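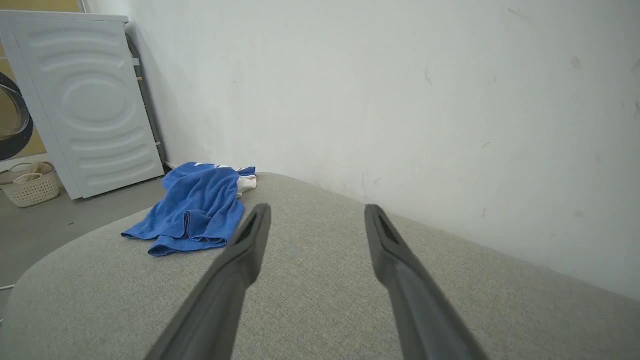

By the Prilska hiring desk, Brukden

Folding Line Operator (robot-assisted), part time, Brukden

Prilska is a wash-and-fold laundry. We take in bags from households, two swim clubs and a youth soccer league, and we return everything folded and sorted by customer. We are hiring operators to work alongside the folding arms on the day shift. The job starts in February.

Hours and pay

30 hours a week. The shift starts at 7:00 a.m. and ends at 1:00 p.m., with a paid break.
Starting pay is $17 an hour. Pay goes up once you are signed off on both the arms and hand folding.
Paid training from the first day.

What has changed

Until last year all folding at Prilska was done by hand. Operators stood at a table for most of a shift and many of them had sore wrists and shoulders. We now use arms running on a system called Drunance. The arms pick up loose garments and towels, spread them out and fold them. They are slower than a trained person on any single item, and they have trouble with some things, including inside-out sleeves and fitted sheets. They do not get tired, so the totals at the end of a shift come out well on plain items.

The work for people is different now. There is less repeated folding and more watching, sorting and fixing. Some of our longtime staff like this better. Some miss talking across the table, and we have changed the layout so that two operators always work within speaking distance. You should also expect stretches of waiting followed by several small problems at once. People who like a steady rhythm sometimes find this the hardest part.

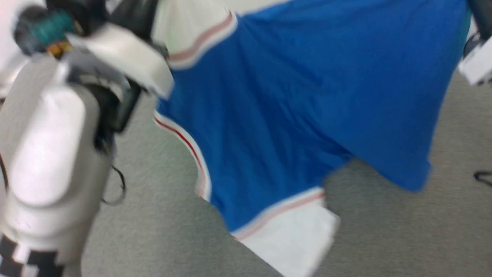

Photo: Prilska / Drunance project

What you will do

Sort incoming bags and decide what goes to the arms and what gets folded by hand.
Set items out for the arms to pick up.
Stop an arm when it has a bad grip on something, free the item, and restart.
Refold anything that does not pass a quick check.
Log each stop in Bang, the shift app on the station tablet. An entry takes a few taps: what the item was, what happened, whether it was damaged.
Fold by hand for part of every shift. We rotate so that nobody loses the skill and nobody stands at the same station all morning.
Keep the floor clear of cables, lint and dropped items.

On a normal day the shift handles 1000 items. Of those, 400 go to the arms and the rest are done by hand. We expect the share to move, but we do not set a stop limit or a speed target for individual operators, and the logs in Bang are not used in pay reviews. They are used to decide which items the arms should be given.

What we are looking for

No experience with robots is needed. Most of our current operators came from laundry, retail stockrooms or kitchens. You should be able to stand for a few hours, lift a full laundry bag, and read and write short notes in English. You should be comfortable pressing the stop button when something looks wrong, including when you are not sure. We would much sooner have an unneeded stop than a torn shirt or a pinched hand.

Laundry experience helps, especially with team uniforms and mixed fabrics. So does having trained other people.

Training

The first two weeks are spent with an experienced operator. You begin with sorting and hand folding, then learn the stop and restart steps with the arms set to slow. You will not be left alone with a running arm until you and your trainer both agree you are ready.
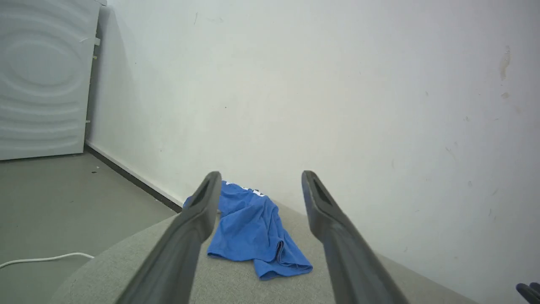

Will the arms replace the operators?

We have not cut any folding jobs since the arms came in, and this posting adds to the crew. We can't promise what staffing will look like several years from now, but any change to hours or duties is discussed with the crew before it is made.

How to apply

Come to the front counter at Prilska in Brukden between 9:00 a.m. and noon and ask for an application, or leave your name and phone number with the counter staff and we will call you. A résumé is fine but not required. Applicants are invited to spend a paid hour on the floor before deciding. Wear closed shoes and leave loose scarves and bracelets at home.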